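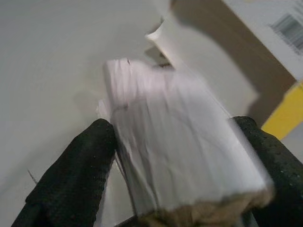

¿El papel blanco arrugado va al contenedor de papel o a la basura normal?

Depende de lo que haya tenido encima. Si es una hoja de escribir, un sobre o papel de envolver sin plastificar, al papel, por muy arrugada que esté. Las servilletas, los pañuelos y el papel de cocina usados van al orgánico si en tu zona los admiten, y si no, al resto.

Os cuento por qué pregunto: estoy vaciando el cuartito donde hago manualidades y me sale papel blanco de todas partes, del fino, del de relleno de paquetes, trozos rasgados... y entre medias bolsas finitas también blancas que a simple vista parecen lo mismo. ¿Cómo lo separáis sin volveros locos? ¿Y merece la pena guardar algo? Vivo en Girnby y aquí el orgánico lo recogen aparte, por si sirve.

Natnael Negash
¡Hola! A mí me pasó lo mismo en febrero, cuando cerré el tallercito y me junté con 3 sacos llenos (de los grandes, una barbaridad). Lo que hago con lo dudoso es apretarlo en el puño y soltar: el plástico suele abrirse enseguida y el papel se queda más bien hecho una bola. No es infalible, hay papeles con una capita de plástico que engañan, así que si sigo con dudas rasgo una esquina. El papel se rompe con pelusilla, se ven las fibras, y el plástico se estira antes de partirse. Las cintas adhesivas las quito si salen fácil y si no, recorto ese pedazo y al resto. Lo de guardar... yo guardo el de relleno que esté limpio, lo aliso un poco con la mano y lo meto en una caja de zapatos. Para envolver las bolas de Navidad va de maravilla! Eso sí, cuando la caja se llena, paro, que luego me conozco.

Haiyan Shi
De acuerdo con lo de rasgar, lo de apretar a mí me falla bastante con el papel de seda. Añado que los trocitos muy pequeños no los echo sueltos porque se vuelan por toda la calle, los meto en un sobre viejo y va todo junto al papel. Y los tubos de cartón de los rollos también al papel, aplastados. Si alguno es de plástico o lleva tapa de plástico, ese va con los envases, por lo menos en Stusow. En Girnby no sé cómo lo tienen, mira la pegatina del contenedor o pregunta en el punto limpio, que cada sitio va a su aire.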